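talk notes, teaching by hand, v3 (cut the slide on history if running late)

Start w/ the question. Who here has tried to write down how to wipe a sink? Hands up. Wait for it. Then: who finished?

Main point, say it early. Two ways to show a robot a job. Drive it remotely, or do the job yourself holding the same kind of gripper the robot has. We do both at Wragg. Talk is mostly the second.

Remote control first, keep it short. Good: the robot only records what its own arm can do. Bad: slow, tiring, people overshoot on the way down. No feel for contact. New drivers need 3 days before we keep anything.

Hand-held next. You hold the gripper, squeeze, do the job. Camera on the tool sees what the robot's camera will see later. Marker tells us where the tool is. People pick it up fast, and that is also the trouble, they move like people. Reach behind things, twist the wrist past what the arm can follow. SLOW DOWN here, folks always miss this.
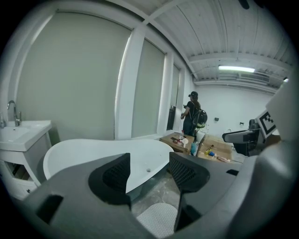 Numbers. 1847 demos in the bathroom set, we threw out 265. Mostly tracking lost, or the hand went too fast. Say the second number twice. Around 900 of the rest are sink and faucet jobs, so the set is lopsided, admit it before someone asks.

What changed after the first round:
- start each demo from a differnt spot, not the same two feet of floor
- leave the fumbles in if the person recovers. the robot needs to see recovering
- one job per clip, no tidying up at the end
- shades down for half, up for half

Shiny stuff. Chrome and glazed white are hard for us, reflections pull the tracking around. Jerus (our labeling tool) flags the jumps now but it misses slow drift. Don't oversell.

Mixing the two kinds. Hand-held for bulk, remote for the last bit where the arm has to press on something. Ratio is still a guess, say so.

Skip if under 5 min: the Grokorville kitchen story.

Questions. Likely one is cost. Answer: people's time, the tool is the cheap part. Other likely one is left handers, yes we recorded them, no I dont have the split with me.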